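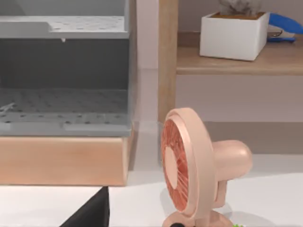 Shadows are my favorite thing to think about when I'm supposed to be doing something else. They're free, they follow you around, and you can't pick one up no matter how hard you try (I spent a whole recess on it when I was six). Most people only think of the dark shapes on the sidewalk, but shade gets indoors too, and it's sitting quietly in places you look at every day. Take a plain gray organizer with an open front. The shelf across the top is light gray, and the space inside looks a lot darker. Less light makes it into a space like that, with a shelf for a roof. Then go look in your own closet, or under your bed, or inside a shoe. Shade everywhere!

So what is a shadow?

Light travels in straight lines. It zooms out of the sun or a lamp or a candle and keeps going until it bumps into something. If it bumps into a window, most of it goes right through. If it bumps into you, it stops. Some of it bounces off you (that's how your friends can see you) and some of it gets soaked up, and turns into a tiny bit of warmth. What it can't do is bend around you to light up the ground on your other side. The patch of ground that misses out is your shadow.

I want to say that again in a different way, as it took me ages to get it. A shadow isn't a thing. It's a place where some of the light didn't arrive. You can't sweep it up or put it in your pocket. You can't weigh it, either.

Things that block light completely, like bricks and cats and school principals, are called opaque. Say it like this: oh-PAKE. Things that let nearly all the light through, like clean glass, are transparent. And then there's the in-between bunch, like wax paper and thin curtains, which let light through but scramble it up on the way. Those are translucent. Hold a sheet of tissue paper up in the sunshine and look at the shadow it makes. It's a weak, washed-out sort of shadow, and if you add another sheet it gets a bit darker.

Why do shadows have fuzzy edges?

A kid named Phong Đào wrote to me with this question, and I liked it so much I spent an afternoon in the yard with a broom. Phong had noticed that the shadow of his shoes was sharp and the shadow of his head was blurry. He wondered if his hair was to blame.

It isn't the hair! The sun looks like a dot in the sky, but it's really a wide disk, and light comes at us from every part of it. Near the edge of your shadow there's a strip of ground that gets light from one side of the sun and none from the other. It's half lit. That strip makes the fuzz. Your feet are touching the ground, so the strip is very skinny down there. Your head is a long way up, so by the time the light reaches the ground the strip has had room to spread out.

Scientists have names for both parts. The darkest middle part is the umbra and the fuzzy part is the penumbra. Umbra is the Latin word for shadow, and it's hiding inside the word umbrella, which makes sense when you think about a beach.

You can try this with my broom method. Stand outside on a sunny day and hold a broom straight up with the brushy end in the air. Look at the shadow near the bottom of the handle, then follow it along to the brush. Sharp, sharp, a little soft, fuzzy. My cat Hầu sat on the shadow for most of my experiment, so part of my results are cat.

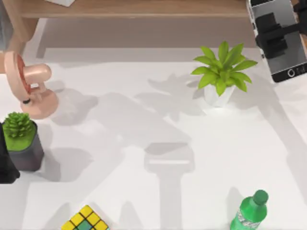 Long gray shadows on a white tabletop. The phone has one too.

Long ones and short ones

Early in the morning the sun is low in the sky, and its light comes in sideways. When light comes in sideways your shadow stretches way out and you get legs like a giraffe. As the sun climbs, your shadow shrinks. Around the middle of the day it's as short as it's going to get, and then it starts growing again, pointing the other way.

Seasons matter too. I live in a town called Bendura, and in December the sun there stays low all day long, so even my lunchtime shadow is a big tall fellow. In summer I can almost stand on the top of his head.

If you live near the equator, something very odd happens on a couple of days each year. The sun goes directly overhead at midday and a straight post has no shadow sticking out at all. It's all tucked underneath! In Hawaii people call it Lahaina Noon.

Make a shadow clock

Long before there were watches, people worked out that a moving shadow can tell you the time. They made sundials, and you can make one too. It takes a whole day, but most of that day is you doing other stuff.

You'll need a paper plate, a pencil, some modeling clay, a marker and a sunny spot that stays sunny. Mine was next to the mailbox, which was a mistake, as the mailbox has a shadow of its own and it crept over my plate at lunchtime.

Poke the pencil through the middle of the plate and use the clay to hold it straight up. Put the plate on the ground and weigh it down with a few pebbles so it can't spin. At 9 o'clock, draw a line along the pencil's shadow and write a 9 at the end. Do it again at 10, and at 11, and at 12, and keep going until the sun quits or you get called in for dinner.

The next day, leave the plate exactly where it was and see if you can read the time from it. It should work pretty well. A few weeks later it'll be off by a bit, and that's not your fault. The sun takes a slightly different path across the sky as the year goes on. Fancy sundials have a slanted pointer to help with that problem.

My neighbor Jailson Vieira made one of these with his class, and they ended up with 27 paper plates on the soccer field. The wind took 13 of them. Please remember the pebbles.

The biggest shadow you've ever been in

Guess what it is! It's night.

Half of our planet is facing the sun right now and the other half is facing away. The half that's facing away is in the Earth's own shadow. When you brush your teeth and look out at the dark, you're standing on the shady side of an enormous ball. The ball keeps turning, and in the morning it carries you back around into the light.

The Earth's shadow doesn't stop at the ground, either. It stretches out into space in a long pointy cone, and every so often the moon passes through it. That's a lunar eclipse. The moon goes dim and often turns a coppery red, and you can look at it for as long as you like without hurting your eyes.

The moon has a shadow too. When the moon slides between us and the sun, its shadow lands on the Earth, and people standing in the umbra see the sun disappear completely for a few minutes. That's a total solar eclipse. People in the penumbra see the sun with a bite taken out of it. There's one coming on April 8 across parts of Mexico, the United States and Canada, and I've been annoying my whole family about it. You need real eclipse glasses for the parts when any of the sun is showing. Regular sunglasses are not enough, even very dark ones, so ask a grown-up to help you get the right kind.

If you don't have glasses, try a colander. Stand with your back to the sun, hold the colander out so its shadow falls on the ground, and look at the little spots of light coming through the holes. During a partial eclipse every spot turns into a tiny crescent. A leafy tree does the same trick with the gaps between its leaves.

A few things kids have asked me

Can a shadow be a color? Yes! Shine a red flashlight and a green flashlight at a white wall in a dark room and put your hand in front of both. You'll get two shadows. The one where the red light is blocked still gets green light, so it looks green, and the other one looks red. Where they overlap, it's dark.

Does fire have a shadow? A candle flame hardly blocks any light, so you usually can't see one. In very bright sunshine you might spot a faint wobbly shadow above the flame, made by the hot air bending the light. Only try that one with a grown-up.

Can I outrun mine? I've tested this in sneakers and in rain boots. It can't be done, but if you jump, there's a moment when the two of you aren't touching.

March 27, 2024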